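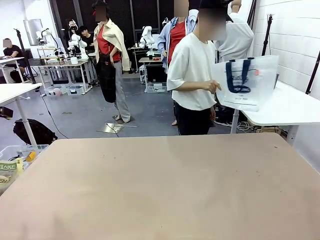
Chaltu Belay did not believe in the bag.

It was clear plastic with navy handles and three letters on the front, PEP, and according to the man in the white T-shirt it would hold anything a person needed for a day out of the office. He lifted it by one hand to show how light it was. Of course it was light. There was nothing in it.

"What does PEP stand for?" she asked.

He looked at the letters as if they had been added overnight. "I think it's just pep. Like energy."

"And they cost what?"

"They came with the Lurport order. All 300 of them."

Chaltu had signed for the Lurport order herself, in July, and had no memory of agreeing to bags. She remembered tape, labels and a long phone call with somebody at Parsons who kept calling her Charlotte. She wrote "bags??" on the back of her hand, having left her notebook in the car.

The plan was that everyone going to the Brekomwood site would carry one. Clear bags got through the front gate faster, people said. Chaltu had been to Brekomwood 11 times and had watched the guard wave through a cello case, a cooler and once a man with a rolled carpet on his shoulder. She did not think the guard cared what he could see.

"You put your lunch in it," said the man in the white T-shirt.

"Then everyone knows what I'm having for lunch."

"Is that bad?"

She considered the question. It was sardines, mostly.

"How much weight does it take?"

He didn't know. She went out to the car and came back with her notebook, a full thermos, two library books and the iron doorstop she had been meaning to return to her sister. She put them in one at a time. The plastic went tight and a little cloudy at the corners. She carried it to the end of the hall and back, past the water fountain, swinging it some on the turn, harder than was fair.

The handles held. She set it down on the table and inspected the seams with her thumb, both sides.

"So?" he said.

"It's only been four minutes."

At five o'clock she was still using it. She told him this was a test, and that a test had to run overnight or it meant nothing. On the bus a small boy across the aisle read the title of her top library book out loud, slowly, getting one word wrong, and then asked her what the doorstop was for.

She turned the bag around so the letters faced him. He read those too.

© Chaltu stories. Contact the author | Back to top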